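The shop smells of mineral oil and sawdust by eight in the morning, and Braulio Lozano has already turned away one customer. She wanted a cutting board sanded flat by the afternoon. He told her it would need a week on the rack first, and she left with it under her arm.

Lozano has repaired boards, bowls and butcher blocks at Escobedo, a kitchen goods store with a workroom in back, for 15 years. The owner, Iraís Escobedo, inherited the store from an uncle who sold knives. She added the repair bench after noticing how many people came in to replace a board that had nothing much wrong with it.

"They bring in a good piece of maple with a cup in it," she says. "Somebody washed one side and left it lying on the counter. It can usually be saved."

Wood takes up water and gives it back. A board that gets wet on one face swells on that face, and the edges lift or the middle does. Lozano's first step is to do nothing. He stands the board on edge, with air on both sides, and checks it with a steel ruler after 7 days. Some go flat on their own. The ones that don't get planed, and he charges $15 for that, oil included.

Maple is most of what he sees. It is hard enough to stand up to a chef's knife and its pores are small, so it cleans easily. Most boards are made of strips glued side by side, and no two strips come out quite the same color. 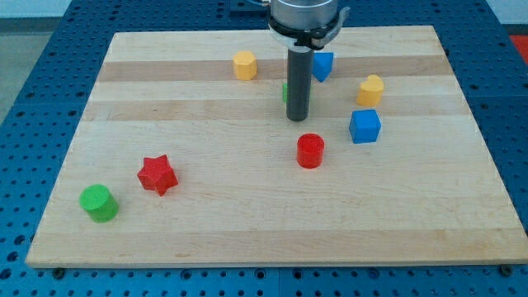
*7 min read*

Glue joints are where the trouble starts. A dishwasher will open one in a month or two. Lozano can rip a split board along the bad joint, clean up the edges and clamp it back together, though it comes out a little narrower -- the saw has to take something.

Hidayah Teoh, who bakes for a café down the block, has had the same board reglued twice. She bought it secondhand and uses it for bread dough. After work she scrapes it with a bench knife, wipes it with a damp cloth and leans it against the wall. She oils it when it starts to look gray.

Opinions differ on the oil. Lozano uses plain mineral oil from the drugstore, warmed in a pan of water, and puts it on both faces and the end grain. Noel Gatchalian, who makes boards two towns over and sells some of them through the store, prefers a mix with beeswax. He says it keeps water off longer. Lozano says it makes the board slippery. They have had this argument for years and the store sells both.

Neither of them will use olive oil, which goes rancid and leaves the wood sticky.

In December the bench fills up with boards that people want back before the holidays. Escobedo stops taking glue jobs in the middle of the month and puts a card in the window to say so. Planing and oiling continue until the last Saturday, if there is room on the rack.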